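Largate should stop switching goalkeepers

Largate has played 11 matches and used two goalkeepers in almost equal measure. Jannik Reinholz starts one week, Till Lenz starts the next, and the coaching staff keeps calling it healthy competition. I have watched most of those matches, and I think it is costing the team points.

Start with the defense. A back line learns its goalkeeper over time. The center backs need to know if he is coming for a cross or staying home. Reinholz comes. He likes to clear his box and he yells early. Lenz stays on his line and trusts his reactions, which are very good. Either way can win you games. Going back and forth between them leaves the defenders guessing, and the goal Undholm scored in April was a plain case of it. Two defenders left the ball for a goalkeeper who was never going to come out and get it.

Angus Partington defended the rotation after that match. He said both men had earned their minutes and that he would pick the one who trained better during the week. I understand why a coach says that. He has two good players and he doesn't want to lose either one. But training is a poor guide at this position. A goalkeeper can look great in a shooting drill and still be unsure about when to leave his line in a real match.

There is also the matter of mistakes. Every goalkeeper makes them. The ones who get over them know they will be back out there the next week. Lenz dropped a corner against Hidon, sat for two matches, and looked nervous when he came back. He punched balls he would normally catch.
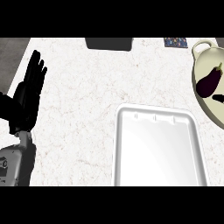 If it were my choice, I would go with Reinholz. Largate gives up too many corners and too many long throws, and he is the better of the two in a crowd. His kicking is worse, and he will give the ball away a few times. The team can live with that. Lenz would be hard done by, and he could start the cup matches and push for the job again next season.

The schedule is part of this too. Largate sits in eighth, and the next 4 matches include Rajan away and Undholm again. Rajan puts everything into the box and waits for somebody to hesitate. I would want the same back four and the same man behind them for all of it, even if the first result is a bad one.

Partington has until Rajan to make up his mind. I expect he will rotate again, and I expect I will be writing about another cross.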